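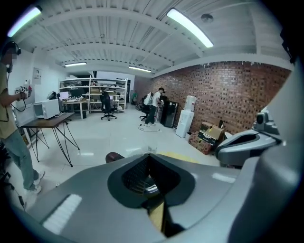 Using the workshop: questions people keep asking

Prokmont workshop, Skarnstead. Put together from the emails and the notes left on my desk. If yours isn't answered, email Yi-an Na, or just come and find me.

Getting in and out

What time can I come in?
From 7 in the morning if you have a fob. No fob, then you need somebody in the building to open the door for you. Last out by 10 at night — the alarm sets itself and it does not care that you're still gluing.

My fob has stopped working.
Usually the battery in the reader, sometimes the fob. Try it flat against the reader and hold for a slow count. Still nothing, ring the number on the door. Please don't wedge the door for the next person.

Can I bring a visitor?
Yes, one or two at a time. Sign them in. They stay with you and they don't use the power tools, even if they have the same one at home.

Where do I park?
On the Sheehan side of the yard, not in front of the roller shutter. Bikes can come inside if they're not dripping.

The microwave

Who can use it?
Anybody. It's the white one on the small table with the thin black legs. Food only. No warming up wax, glue, filler, heat packs or clay. We had clay.

Can we move it on to a bigger table?
Asked at nearly every meeting. No plans. The table holds the microwave fine, it just won't take you leaning on it as well. Don't sit on it, don't stack your toolbox on it, don't use it as a saw bench. Hairpin legs are screwed into the underside of the top and they work loose if it gets dragged about. Lift it, two people, microwave off first.

The top has got a ring on it / a scorch on it. What do I do?
Tell me. A ring normally comes out with a bit of wax and a soft cloth. Hot bowls go on a mat please, or hold them and complain like everyone else.

How do I clean the microwave?
Bowl of water with a slice of lemon, two minutes, leave the door shut for another five, then wipe. Cloth, no scourers on the door glass. Cover your soup and you won't have to do any of this.

It trips the electrics.
It'll be sharing with something it shouldn't. Anything with a heating element needs its own socket, so no extension leads and no adaptors. If it trips, unplug it, reset the switch once, and if it goes again leave it off and put a note on it.

Is there a fridge I can use?
Bring a cool bag for now. Medicines, ask me and we'll sort something out properly.

Can I leave mugs to soak?
No.

The shelves

What lives on the tall white shelving at the back?
Shared stuff. Boxes, tools, odds and ends of equipment that belong to the workshop and not to any one person. If you take something down it goes back to the same shelf the same day.

Can I keep my own box up there?
One box per member, with your name and a month on it. Lid on. September boxes get looked at first, then the rest as I get to them. No name means it goes in the swap pile.

How heavy is too heavy?
If you have to grunt, bottom shelf. Heavy things low, light things high, nothing sticking out over the edge at face height. Metal shelving is strong but only if the load is spread — don't put the whole lot at one end.

There's no space left.
There would be if we got rid of the empty boxes. Flatten what you've emptied, please. I've said it in 2 newsletters now.

Something's missing.
Check the bench, check the shelf below, check your own bag. Then write it in the missing book. Eten hire can lend us most hand tools for a few days if you are really stuck, but you pay the hire.

Lights, ceiling, alarms

A tube is flickering. Can I change it?
No, tell me which one. Easiest is to say how far from the door. Please don't go up on a chair. Replacement tubes come in with the next order so it could be a week or so.

Can I hang things from the beams?
No. Not bikes, not drying racks, not bunting with anything heavier than string. The beams are hodling up the roof and that's enough of a job.

What about the smoke detector? It's very sensitive.
Good. Don't cover it with a bag or tape, not even for five minutes. Dusty jobs need the extractor on and the door open. If burnt toast or popcorn sets it off, open up, get everybody out, and we wait in the yard like any other alarm.

Can I put up a poster?
Ask first. Framed notices on the walls are to stay where they are. Everything else goes on the board by the door with a date to come down. Blu tack marks the paint so use the pins.

The floor

Trailing leads?
Keep them close to your bench and out of the walkway. If a cable has to cross, use the rubber strip, and coil it up when you stop. Over and under, not round your elbow.

What shoes?
Closed toes. Trainers are fine for most things. Boots if you're shifting timber or anything metal. Sandals and you'll be sent home, sorry.

Do I have to sweep?
Yes, your patch and a bit more. Chairs pushed in. Dustpan and brooms should be near the door, but they wander.

Can I wear headphones?
At a bench, yes. With a saw or a grinder going, no, ear defenders only, and keep an eye out for people behind you.

Money and odd ones

What does it cost?
Members pay monthly, see the rates page. A locker is £7 on top. There are 51 of them and the waiting list is short at the moment.

Can I book the whole room?
Evenings sometimes. Email with what you're doing, how many people and if you need the middle clear. Moving things back afterwards is part of the booking.

Will there be heating this winter?
Same as last winter. Bring a jumper.

I've got an old kettle / toaster / drill to donate.
Ask before you bring it. Needs a good plug, no cracked casing, and it gets tested before anyone uses it. We do not need any more kettels.

Who do I tell if I break something?
Me, same day. You wont be in trouble. Things put quietly back on the shelf broken are the ones that cause trouble.

More questions to Yi-an Na, I check messages at lunch and again before I lock up.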